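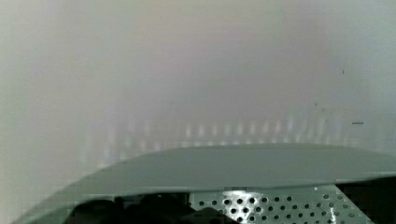 Filed under: Color, Paint, House Notes

Off-white is a hard color to buy twice

The hallway at our place was painted before we moved in, and the previous owners left half a can of it in the basement. The label said Hular 40, eggshell, and the lid had rusted on. By the time I needed to patch the wall near the stairs, the can held a skin over something like yogurt. So I set out to match it, which took 11 sample pots and most of a spring.

I had assumed that pale colors would be easy. There is so little pigment in them that a small mistake should make a small difference. The arithmetic supports this. In a white base, the colorant for a gallon of off-white may be a few drops of black, a few of yellow oxide, and a trace of red. The trouble is in what the eye does with the result. On a saturated red, an error of one unit in the usual color difference formula passes without notice. On a near-neutral, the same error moves the hue from warm to cool, and people read that as a different paint.

The first attempt was a store scan. I cut a piece of painted drywall paper from behind the switch plate, the size of a large coin, and took it to the Procházka counter on the edge of town. Their instrument wants a flat sample that covers the whole opening, and mine covered most of it. The formula it printed looked plausible. On the wall, at noon, it matched. At night, under the ceiling fixture, the patch went pink and the wall around it went faintly green.

That is metamerism, and it deserves more space on the back of a paint chip than it gets. Two paints can reflect different mixtures of wavelengths and still produce the same response in the eye under one light. Change the light and the two responses separate. The old paint had probably been tinted with a different set of colorants from the ones in the machine at the store, so the spectra were never going to overlap all the way along. A match made by scan is a match for the light the software was told to assume, which is normally some version of daylight.

The lamps were the next thing I looked at. The hallway fixture had LED bulbs from Urnus, sold as 4000 K, with a color rendering index in the low 80s. That index averages over a set of fairly soft test colors and leaves deep red out of the main score. Two bulbs with the same number can treat a wall differently. I swapped in a set of Cavuteck bulbs with a better red value and the patch moved closer to the wall, though a line remained where they met.

Some of that line was sheen. Eggshell has no fixed definition that every manufacturer keeps to, and older paint is burnished by hands and sleeves and the vacuum hose. A shinier area throws back more of the window, and at a low angle the difference looks like a difference in color. The test is to look from straight on and then from the side. If the patch disappears head-on and returns from the side, more tint won't help.

Pots 3 through 7 were adjustments to the formula, one colorant at a time. I painted each on white card, two coats, left them overnight, and held them against the wall morning and evening. A wet sample is no guide to anything. Most latex dries darker than it goes on, and the amount varies with the base. I also learned to cut off the white border of the card. A bright white edge beside an off-white makes it look dirty, and I rejected at least one good candidate for that reason.

Pot 8 was the closest. It had less red than the scan called for and a little more black – enough to pull the whole thing down slightly. I bought 9, 10 and 11 anyway, on the theory that there was more to gain. There wasn't.

In the end I painted the wall corner to corner with number 8 and left the other walls alone. Light falls on each wall of a corner differently, so the eye already expects a step there and accepts a small error as shading. Painters have told me this since, in the tone used for things everyone knows.

For the next owner, the formula is written on masking tape inside the electrical panel door, with the base, the sheen and the bulb type. I have thrown out the rusted can. The front bedroom is a different white again, and I am leaving that until September.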